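Courses > Building Construction 2 > Handouts > Covered Walkways and Elevated Decks
Reading time: 7 min

Covered Walkways and Elevated Decks: Reading the Structure from Below

Handout prepared by Aliki Tsolakis. Revised 1 December 2018.

1. Scope

These notes cover passages in which a roof or deck is carried over a pedestrian surface and is open on at least one long side. Enclosed bridges and tunnels are dealt with in the next unit. The worksheet at the end is to be completed on paper. Bring it to the site walk at Cloltcombe.

2. Terms

Soffit. The exposed underside of any overhead element. A beam has a soffit, and so does the slab it carries. State which one is meant.

Longitudinal member. A girder or rib running parallel to the direction of travel. Seen by a person walking the passage, longitudinal members appear to converge.

Transverse member. A beam running across the direction of travel. Seen by the same person, transverse members appear as a stack of horizontal bands, closer together with distance.

Post, column, pillar. The three words are used loosely in site reports. In this course, "post" is kept for slender members supporting a light roof, and "column" for anything carrying a deck. "Pillar" should be left out of submitted work.

Bay. The distance between two successive supports, measured center to center along the passage.

3. Load path

The load path in a ribbed deck is read in order. The slab spans the short distance between longitudinal members. The longitudinal members span between crossbeams. The crossbeams deliver the load to columns or to a wall. A student who begins with the columns and works upward usually misses the change in span direction at the crossbeam.

In a light walkway roof the order may be shorter. Ceiling beams run across the path from a support line on the open side to a wall or a second support line on the other, and there may be no longitudinal member except an edge beam above the posts. Do not assume an edge beam is present. Roof trim can look exactly like one, and the drawing has to be checked.

A wall next to a passage is not necessarily a bearing wall. Look for the point of contact. If the roof stops short of the wall, even by the width of a sealed joint, the wall receives nothing from it – the second line of support must then be found elsewhere or the roof is a cantilever.

4. Light and color in survey work

Open-sided passages have a very large range of brightness. The open side is in full sun and the soffit is in shade. Three consequences follow for the surveyor.

(a) Rib depth is judged too shallow at midday. Light reflected from the pavement reaches the lower edges of the ribs first, and the recesses stay dark. Use a rod.

(b) Joints at the outer edge of the deck are hard to read against the sky. Return in overcast weather or work from the other side.

(c) Color is not evidence of material. A red member among gray ones may be painted, and a brown soffit may only be dirty. Record the color and the material in separate columns of the form, and leave the material blank if it was not tested.

5. Marks on walls

Painted numbers on walls and columns are to be copied exactly as written, slash included. They may refer to a bay, a building, a drawing sheet or something with no bearing on the structure. Touran Sharifi's survey notes for the Planari arcade (August) give the location of every mark and offer no interpretation of any of them. Follow that practice.

6. Views for the worksheet

All three views look along a passage.
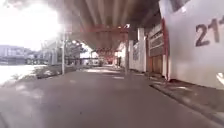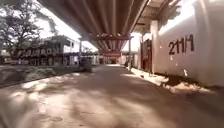
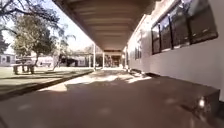

7. Worksheet

Draw a cross section of each passage at a scale of 1:100. Show the open side on the left. Where a support cannot be confirmed, draw it with a broken line and add a note. Do not scale dimensions from the views.

On each section, mark the span direction of every overhead member with an arrow. Members running toward the reader take a circled dot.

Add one paragraph per passage on how rainwater might leave the roof. Outlets are often concealed, so "not determined" is an acceptable entry if the search is described.

Marks: 70 for the sections, the remainder for the written part. Sheets without a name are returned unmarked.

8. Reading

Babaei course reader, the chapter on ribbed slabs, and the Evska notes on joints between old and new work. The Evska notes use "pier" where this handout uses "column" – convert before quoting.

Contact the course office | Copyright Building Construction 2 course team | Back to top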